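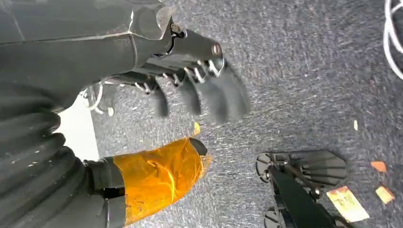

Slavica Obradović says you should read section 6 twice before you touch the glove, and that everyone who reads it once ends up calling her. She would also like it known that she does not pick up after dinner.

Section 6. Teaching a task by remote control

You are about to show the robot how to pick scrap paper off the floor. It will copy you faithfully, hesitations and all. If you scratch your nose in the middle of a demonstration, the scratch goes into the record with everything else.

6.1 Before you start

1. Open Pivgate and log in under your own name. Sessions saved as "test" are deleted at the end of the day, including the good ones.
2. Put on the control glove and tighten the wrist strap. Snug is fine. If your fingertips change color, you have exceeded snug.
3. Hold your hand flat, then make a fist, then relax. Pivgate asks for this three times.
4. Wiggle one finger at a time and watch the robot's hand. If the wrong finger answers, go back to step 3.

Caution: Keep the arm switched to Hold until the finger check is done. In Follow mode it goes wherever your arm goes, and that includes toward your coffee.

6.2 Recording a demonstration

1. Switch from Hold to Follow. Wait for 2 beeps.
2. Move the hand over the floor at about half the speed that feels natural. Then slow down some more.
3. Stop above the piece you want. Let the hand settle before you lower it.
4. Close the fingers until the paper bends. The hand will go on squeezing for as long as you do, so quit while you're ahead.
5. Lift, carry the piece to the drop point and open your hand all the way.
6. Press the foot pedal to save. Long press saves, short press discards. Yes, we have asked Varkar to swap them.

Note: A missed grab is not a ruined take. Try again in the same recording and mark it "recovered" afterward. The training software needs to see how a person gets out of trouble.

Note: Do not reach in and nudge the paper with your real hand. Harish Naidu did this for most of June, and the robot learned to hover politely and wait for help.

Caution: Watch where the cables are before any low sweep. A finger that hooks one will pull it, and Pivgate has no undo for that.

6.3 Checking your work

1. Play the recording back at full speed.
2. Delete any stretch where the hand sits still for longer than 3 seconds.
3. Fill in the comment box. "ok" is not a comment. Neither is "ok!!"
4. Press Submit. If error 347 appears, the glove battery died partway through and you get to do it again.

For glove sizes and replacement straps, see section 7.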